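Subject: Re: [hemmin-users] Gripper link loss, arm carries on moving

Cameron Pringle wrote:

> We have seen the Cedix gripper drop off the bus on one of our arms, always the right, and always with the wrist rolled well over. The gripper is the smaller worry. On the last one the arm did not stop when the link went. It carried on at whatever speed it had been told to move and then stopped on its own. Default Hemmin config, Vitari controller, firmware as shipped. Has anyone else had this, and is the fault in the gripper or the controller? I have told people here to stay out of reach until I know.
>
> Cameron

Cameron, yes, we have had the same at Zundovura. I think you have two separate faults and the second one matters far more. Notes follow, with what we changed. Please keep people out of reach until you have checked the timeout described below.

Our task is picking small items off a low glass-topped table, with a full shopping bag and a tall cardboard box standing at the back. Both arms work low over the glass. That means a lot of wrist roll near the end of the reach, and the cable to each gripper is outside the shell, so the loop has to take up all of the roll.

We logged four link losses in May, all on the right gripper. In each case the Vitari log shows the gripper heartbeat going missing while joint 6 was turning. In two of them the arm was already holding position, so there was nothing to notice except the error. In the other two it was moving.

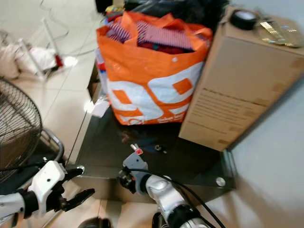

Korkor asked whether the glass could be to blame, with the fingertips touching down and the force reading tripping the gripper. I looked at that first as well. A force trip leaves its own code in the Cedix status word and the heartbeat continues. We have no such code in any of the four logs. The heartbeat simply ends, and comes back when the wrist is rolled towards zero.

## Fault 1: the gripper link

The cause on our arm was strain at the wrist connector. The cable had been dressed with too short a loop, so at full roll it pulled sideways on the plug. With the arm powered down and the wrist turned by hand, Ayuba could make the link come and go with a meter on the pins. He got the same result with a second cable fitted the same way, and a clean result with either cable once the loop was longer.

To check yours:

1. Power down and isolate. Do not do this with the brakes released electrically and the drive live.
2. Put a meter across the link pins at the forearm end.
3. Turn joint 6 by hand through its whole range, both ways, slowly. Watch for any break.
4. Repeat with the elbow bent and then with it nearly straight. Ours only showed with the elbow nearly straight.
5. If it breaks, lengthen the loop and repeat from step 3. Do not just tape the plug down. We tried that and it moved the strain into the crimp.
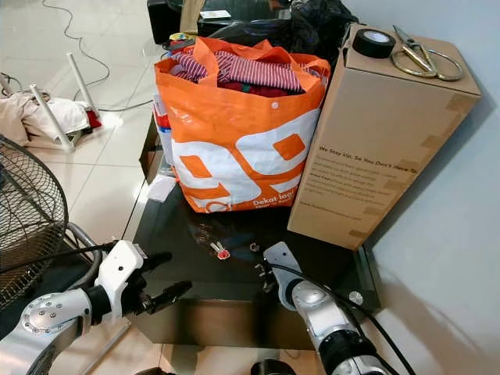
## Fault 2: the arm not stopping

A gripper dropping out should be a nuisance and no more. The controller should see the missing heartbeat and bring the arm to rest. Ours did not, for the reason below, and I expect yours is the same.

The Hemmin launch file sets the tool link timeout, and the default in our copy was 1,000 ms. Until that time is up the Vitari controller treats the link as healthy and goes on using the last velocity command it accepted. When the gripper drops out, the bridge process blocks waiting for an answer from it, so no new arm commands are sent either. The arm therefore keeps going at the old speed until something else stops it.

In our worst case it kept going for 257 ms and then tripped on following error at joint 4. I would not count the trip as protection. It happened because the forearm met resistance. With a clear path it would have run for the full second.

Iddrisu was at the bench and outside the marked area, so there was no contact with anyone. We treated it as a near miss and wrote it up as one.

What follows from this:

- The emergency stop is on a separate circuit and worked when tested, including with the bridge blocked. Please test yours in that state too. A test with everything healthy tells you very little here.
- The stop button in the operator window is no use during the fault. It goes through the same bridge.
- Lowering the speed limit reduces the travel but leaves the fault in place.
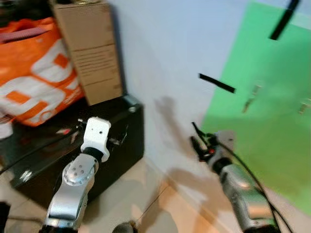

We made the changes in this order, testing after each one. First, the tool link timeout came down to a value that the controller accepts without false trips on our network. I am deliberately not giving the number, as it depends on your cycle time, and copying ours could leave you either unprotected or stopping all day. Find the longest normal gap between heartbeats in your own logs and work up from that.

Second, the gripper calls were moved out of the bridge loop into their own thread, so a silent gripper no longer holds up the arm commands. If that thread gets no answer, the bridge now sends a zero velocity and raises a fault which has to be cleared by hand.

Third, the roll limit on joint 6 was brought in on both arms. This costs us some grasp poses close to the front edge of the table. The planner finds another way in most of the time — slower, and with the elbow higher than I would like near the box. 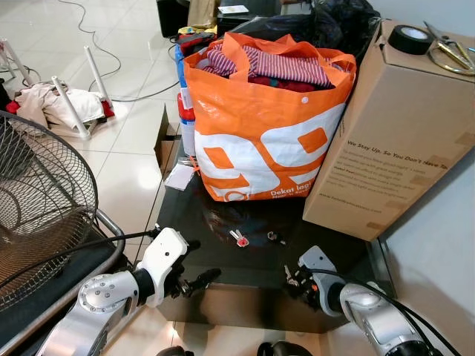 To prove the fix we pulled the gripper plug on purpose, with the arm moving at reduced speed, everybody outside the marked area and one person holding the emergency stop. The arm came to rest and stayed there until the fault was cleared. We then did it on the left arm, which had never shown the problem, and before the change it behaved exactly as the right one had. So please do not assume only your right arm is affected. The short cable loop may be on one side only, but the timeout is shared.

Still open:

- Why the default was set so long. I can find no comment in the file. If anyone on the list remembers, please say.
- Whether the Vitari controller can be told to refuse an old velocity command by itself, whatever the tool link is doing. There is a parameter that looks right by its name, but it had no effect on our firmware.
- Whether the Cedix gripper holds or releases when the link goes. Ours held. I have not tested it with anything heavy in the fingers and would not rely on it.

Cameron, could you send the log from your last event, starting well before the heartbeat ends, plus your launch file? If the timeout line matches ours I will raise it as a safety defect against Hemmin and put both sites on the report. Ayuba has the bridge patch and can post it once he has taken our network settings out.

Wumpini Mensah
Zundovura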